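Blog > Around the House > Snack Counter

Print this post | E-mail this to a friend

2024-07-21

I have wanted a proper little snack counter ever since March, when my friend Charoen Kaewsai let me loose in the stockroom of his shop, Lamico, and I came home with far more than I'd gone in for (I always do!). The counter is only a brown table, but I've grown very fond of it, and I've spent a silly number of evenings shuffling things from one end to the other.

The drinks were the easy part. Coca-Cola at the back in the clear rack, two rows, with the back row sitting a little higher so everybody gets seen. Then the beige tray in the middle, left empty so you can put down whatever you've picked while you make up your mind about the rest.

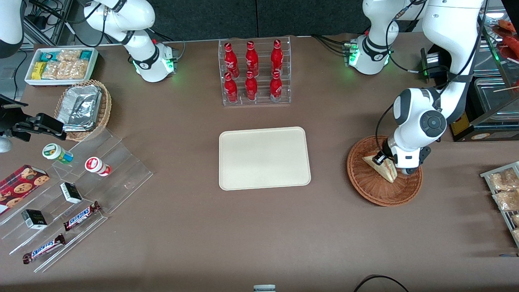
A sandwich in the round basket, Cokes at the back.

I do love a wicker basket. The oval one has the foil containers, and the snack bars and crackers get the white tray behind it, all those yellow and teal packets together. Chalerm Jitpraphai thinks I should price everything at 50 cents and be done with it, but I paid $14 for the display stand alone, so we're still talking about that one!

The stand is clear, with steps, and I've set it at a slant across the table, which I like so much better than having it square. Snickers live on the top shelf, the little black boxes in the middle, and the chocolate chip shortbread leans at the end in its red plaid box. There's a white jar with a green label still sitting out in front, and I keep changing my mind about where it belongs.

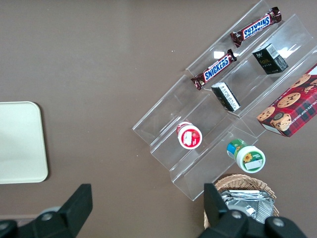 What I'd still like to add

A small sign, hand lettered, and maybe a bowl of fruit. Charoen has a shelf unit called Dobre he wants me to look at, though I'm not sure where I'd put it.

Filed under: Small Spaces, Snacks & Treats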